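Vitergate Simulation Practice Gallery: Door and Cabinet Tasks

Nurberg maintains this page for teams preparing household manipulation work under the Vitergate practice rules. The rules apply to every simulated run submitted for review at the Pletville office. They cover approach distance, arm clearance and the marking of reach lines.

Each reviewed set must contain 200 runs. Two reviewers read every set separately, and their notes are filed before any physical trial is scheduled. Sets received after noon on Wednesday are held for the following week. A reach line must remain switched on in all submitted material, and the target handle must be named in the run log.

Questions about the rules should be sent to Sinéad Cronin.

Door approach, living room layout. The reach line runs from near the gripper and ends near the upper of the two handles.

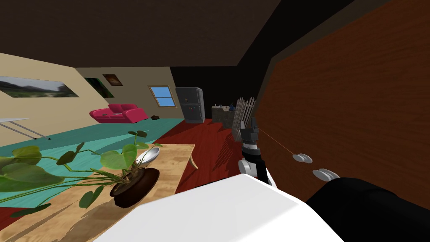 Vik: Our team would like the clearance rule to state whether distance is measured from the gripper or from the nearest part of the arm. We have logged 1,624 runs using the gripper and would prefer to know before we submit the next set.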